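Trallton Users Board > Cell Safety and Good Practice
Topic: How strict are you about simulation sign-off before a program goes on the real arm?

dovetail_ray
Oct 22, 2020
Hello all, long-time reader and not much of a poster, so forgive me if this has been hashed out before. We're a small shop and we've been writing up our own house rules for arm programs, mostly so that the two new folks have something to read besides my sticky notes. The rule causing trouble is number four: no program runs on the real arm until it has run clean in simulation and a second person has signed the sheet.

My lead thinks that's fine for a new cell and silly for an edit. He wants to let small changes through on the author's word alone. I lean the other way, but I'll admit I'm the one who doesn't have to find a second person at six in the evening. What do the rest of you do?

mossgate
Welcome out of the woodwork, Ray! We have nearly the same rule and I'd keep it, with one change. We split "small" into two piles. If the edit only touches waits, messages or counters, the author signs alone. If it touches a position, a speed, a payload or a tool frame, it gets the second signature, no matter how tiny it looks. I've seen a one-digit change to a payload do more mischief than a whole new routine.

Put the piles in writing, too. Ours lived in people's heads for years and everybody's head was a little different.

kettle_and_cog
I'm going to disagree with both of you, kindly I hope. We did sign-offs for every position change for most of a year and what we got was a binder full of signatures. I went back through it in August and there were 277 sheets, and I couldn't find a single one where the second person had written down a problem. Either we're all geniuses or people were signing to be polite.

What helped us more was the first run at reduced speed with a hand on the enable switch, every time, for everybody, me included. We didn't need any paper for that.

dovetail_ray
Ouch, but fair. I flipped through ours after reading that and it's the same story, lots of nice handwriting. Could it be the sheet itself? Ours just says "sim checked" and leaves a line.

mossgate
That would do it! Ask for something a person has to look up. Ours has blanks for the closest approach, the payload value and the grip width, and you copy them off the screen with the sim open. It takes a few minutes and you can't fill it in from your chair across the room.

And Kettle, I do the slow first run as well, I'd never skip it. I just don't like it being the first time anyone has looked.

parsley_bench
Chiming in from the Clorkix side of the fence, where we do a lot of odd-shaped parts. Please, please put something in your rules about the held object. For the longest time our people would check the path with an empty hand and call it good, and of course an arm with something in its fingers is a longer arm. Our sheet now says the part has to be loaded in the sim and attached to the hand before you start looking for clearances.

We also check the grasp by itself first, with the fixtures and everything else hidden, and only then bring the cell back in. People grumbled that it was an extra step, and a couple of them still do.
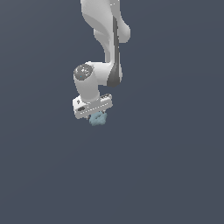
The second half of our rule is that the bare check never counts toward the sign-off. It's for the grasp and the wrist angle and that's all. With no table in the model there's nothing to hit, so you'll never get a collision warning, and we had a fellow hand in a sheet on that basis with a perfectly straight face. We made him buy the donuts.

kettle_and_cog
Now that I can get behind. I'd still want to know how good the part model is, though. A lumpy part squashed into a neat little collision box is going to pass all sorts of things it shouldn't.

parsley_bench
Agreed, and it's a sore spot. We use the detailed shape for the grasp and a padded one for the path. If the two disagree we go with the padded one and move the waypoint.

dovetail_ray
This is more help than I'd hoped for, thank you. I'm rewriting rule four with Moss's two piles, blanks to copy off the screen, and the part attached in the sim. The slow first run gets its own number so it can't be bargained away. My lead has seen the draft and his only remark was that the sheet now runs onto a second page, so I'm off to fight with the margins.

kettle_and_cog
Post it when it's done, would you? I may steal the blanks. I'm still not bringing back the binder.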